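Wed 23 September

Play kitchen, afternoon. Back on the little counter today and it is such a nice thing to work with now that the clear lip is on! Khải Từ fitted it along the front and the left edge, and the screws went in clean on the second go. I'd worried it would get in the way of reaching over, but it's low enough that you forget it.

Went through the box from Zorel before lunch. 11 pieces kept, 4 put back (too light, they skate about if you breathe on them). The small steel pot is a keeper -- two loop handles, proper shine inside, a good size for the counter. The fork with the fat blue ribbed handle is my favourite so far. Ehsan says it looks like something for gardening. He's wrong, it's lovely.

Washcloths: the purple one folds into a decent square and stays put. It sheds a bit, so trim the loose threads before they end up everywhere. Want two more in other colours, same thickness if Babaei still has them.

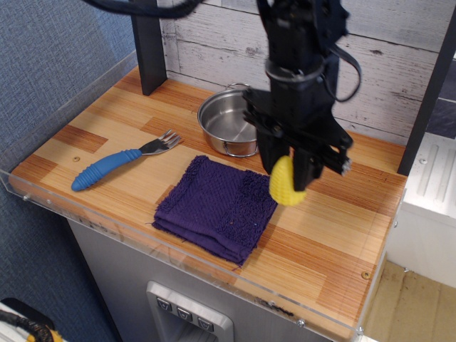

Layout for tomorrow: pot at the back, cloth in front of it, fork over on the left with the handle towards the front edge. Leaves the right side free for the food, which I like a lot better than the March layout where it all bunched up in the middle.

Still to do: wipe the lip (fingerprints!), find the lid list, ask Ehsan where the other forks went.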